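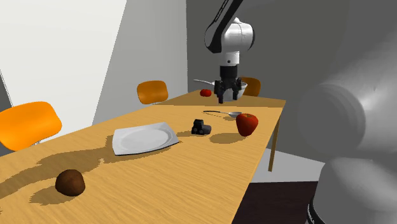 I spent a morning in August at the Puvwood open day, and I came home wanting to set a table with a robot. The lab makes practice kitchens and dining rooms that exist only on a computer, so there's no real crockery to smash – good news for anyone as clumsy as me! Doors opened at 9, and by the time I'd found the coffee the big screen already had a line of kids in front of it.

The room we got to see is called Lacroix. It has a wooden table, orange chairs and a few things to pick up, and the team says it is one of 272 rooms in their collection. A program can run through 4000 tries in there overnight, which made my own attempt with the joystick look pretty sad.

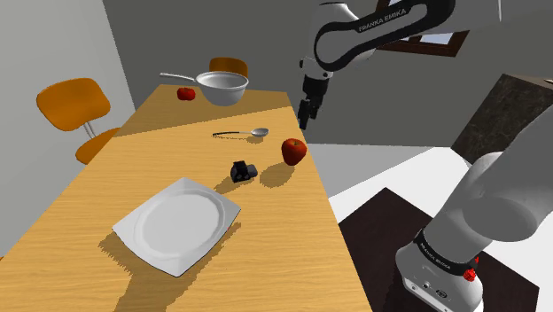
I got three turns and went for the apple every time (the spoon looked mean, lying flat like that). What surprised me was how hard it is to judge depth on a screen. You think you're right over the thing, and then you switch to the view from the hand and you're way off – my neighbor in line had the same trouble and laughed a lot louder about it.
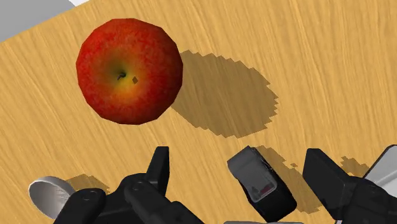

PRERSIDE, August – The lab plans to let local schools use the Lacroix room this fall, along with a simple lesson pack called Brutness. Staff told us 900 students could get a login in the first term. Sign-up is at the front desk until 4 p.m., and the joystick stays out in the lobby through the end of the month.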